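Stova Bench Simulator: Set-up Guide for Demonstrators

Section 6. Running the programme on an open day

Please read this section before the first visitors come in. It is written for the person who stands at the screen and speaks, and also for the second person who sits at the keyboard. At the Plinach site these were Radka Popescu and Kastriot Omerović, and many of the notes come from what they wrote down after the October open day.

6.1 Before the doors open

1. Switch on the demonstration computer and wait until the Stova start page is shown. The first start of the day takes longer than the others.

2. Log in with the account "visitor-desk". Do not use your own account. Your own account can change the saved files.

3. Open the folder Hollis and load the session number 204. It contains the wood-block tasks and the tool task. Session 33 has the same tasks in the old version and must stay closed.

4. Connect the large screen. Set the desktop to "extend", so that the visitors see the views and the operator keeps the menu for himself or herself.

5. Press Reset one time. Check that every view shows the start position.

Note: If a view stays grey after Reset, close the session and load it again. Do not press Reset many times one after another, the commands wait in a queue and all of them are carried out later.

6.2 Choosing the views

The programme offers a hand view for each task and a wide view of the table. For visitors we recommend to begin with the hand view, let them guess what they are looking at, and only then change to the wide view. Children are very quick in this.

6. Press F2 for the hand view. The gripper fingers come in from the lower side of the picture.

7. Press F4 for the wide view, with both arms.

8. Leave each view on the screen long enough for the people in the back row. Count slowly to twenty if you are nervous.

Rendered views from the simulator: two hand views, then the wide view. 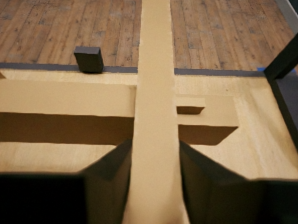
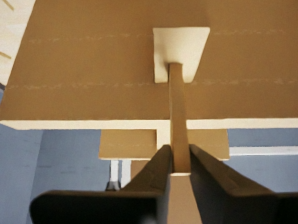
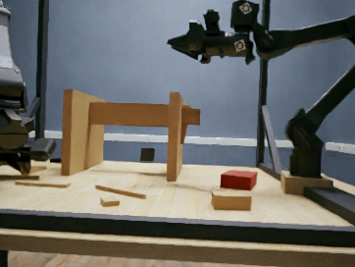
6.3 Letting a visitor drive

9. Ask the visitor to sit down before you give the hand controller. Standing people move the whole body and the arm in the programme follows this badly.

10. Set the speed to Slow. The setting is in the menu Motion, second line.

11. Hand over the controller and say clearly which button closes the gripper. Let the visitor open and close it two or three times away from any object.

12. Give one small task only. "Bring the fingers to both sides of the piece" is a good first task. To build something is too much for a first try.

13. When the visitor has finished, take the controller back and press Reset.

Caution: The cable of the controller must not lie across the walking way. Fix it to the floor with tape along its full length.

Caution: Some persons feel unwell when they look at a hand view that moves quickly. If a visitor looks away or becomes pale, change to the wide view and offer a chair.

6.4 Messages you may see

Message 658, "contact lost". The piece has slipped out of the fingers. You can continue, the visitor may simply try again.

Message 677, "limit reached". The arm is stretched as far as it can go. Ask the visitor to pull the hand back towards the body. If the message does not disappear, press Reset.

Any other message: write down the number and the time of day, close the session and start from step 3. Send the numbers to Maricel Mangubat at Ronix after the event. She prefers one list in one e-mail.

6.5 Closing

14. Close the session without saving. The question "Keep changes?" must be answered with No.

15. Log out, switch off the large screen first and the computer second.

16. Put the controller in its box with the cable rolled loosely. A cable rolled tightly was the cause of the broken plug last spring.

For group visits on a Saturday, the key of the equipment cupboard has to be collected on the day before. The set-up for two controllers is described in section 7.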